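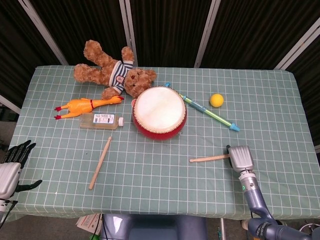 Teddy bear in his striped shirt, on the green tablecloth.

My cousin Tülin Bayram wears a size that the shops call "extended." Last March she needed a dress for a wedding, and I went with her to Kırmızıgül. The window had a big poster about beauty for every body. Inside, her size was on one rail at the back – 8 dresses, all black or beige. The saleswoman was kind and told us to order online, where almost 200 models exist. But how can you try on a website? Tülin bought a scarf and we went for tea. I still think about that poster. She wore her old blue dress to the wedding and danced until late.

© Kevser Tatlı – Contact – Back to top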